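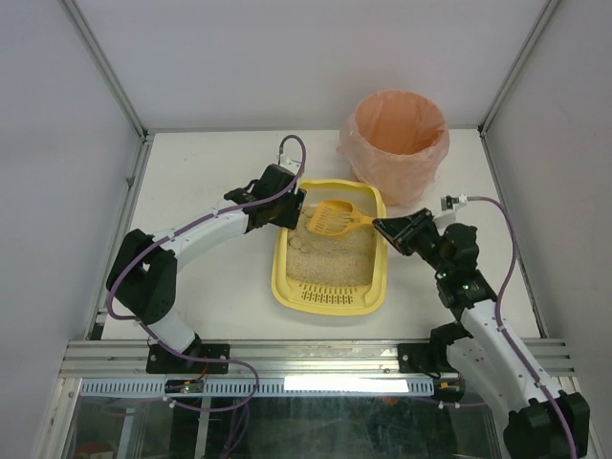

By the Tellimmont bench team | Apr 14, 2020 | 3 comments | 20 shares

Home > Arms > Teaching Stations > Jundent Two-Arm Station

The Jundent is our two-arm teaching station for people who would like a robot to learn a chore and have accepted that somebody will have to do the chore first. You drive the arms by remote control, the station records every joint, and you do it again. Then you do it again. The brochure word for this is "demonstration." Our operators have other words.

We picked the litter box as the standard demo task in February, after a long run of stacking blocks. Blocks are polite. Litter rolls, sticks, hides under other litter and gets into places you would rather not discuss with a service technician. To clean a tray the operator has to pick up the scoop by its handle, get the slotted end under a clump, let the loose stuff fall through and carry the rest over to the lined bin at the back. A person does this half asleep. Doing it through two grippers takes practice, and your first session will make you feel differently about your own hands.

What you get

Two white jointed arms with black grippers, mounted on an aluminum rail along the front of the table. The brackets are bolted down, so if you want to change the spacing, bring a wrench and some patience.

A white tabletop inside a pale enclosure. It shows every speck you spill. We consider this a feature and so will whoever checks your recordings.

A slotted cable tray under the rail. The purple cables on the arms are left with generous loops so that a full reach doesn't pull on anything. Please do not tidy them. Customers tidy them, and then customers call us.

The Sang remote control set, with one hand controller per arm and a foot pedal that starts and stops recording. You will forget the pedal. Everyone has recorded a long, thoughtful view of themselves getting coffee.

Litter, tray, scoop and bin are not included. Any pet store will sort you out. Use fresh litter and make your clumps with water. We have been asked about this more than once and the answer remains water.

How many demonstrations?

For a single tray in one position, plan on about 500 good ones. "Good" means the scoop ended up back on the tray and nothing else needed sweeping. Move the clumps between runs, move the scoop a little, and let a second operator take over before the first one develops a style. Arms copy bad habits with real enthusiasm. Ours spent a week tapping the scoop on the rim for no reason except that one of us does that at home.

Station files open in Jululo, our playback program, where you can trim the fumbling off both ends. Leave some of the fumbling in the middle. An arm that has never seen a missed grab has no idea what to do after one.

Delivery is 5 weeks. Setup takes an afternoon if you read the guide and a day and a half if you don't.

Comments (3)

gritty_floor: Can the second arm hold the tray still while the first one scoops? Our tray wanders.

benchside: We do it that way. Park the left gripper at the corner and teach the whole thing as a two-arm job from the start. Adding it later meant redoing everything.

mopandbucket: Bought one for the lab. My cat still uses a manual system, and I am the system.

Previous | Next | Spare Grippers | Cable Kits | Contact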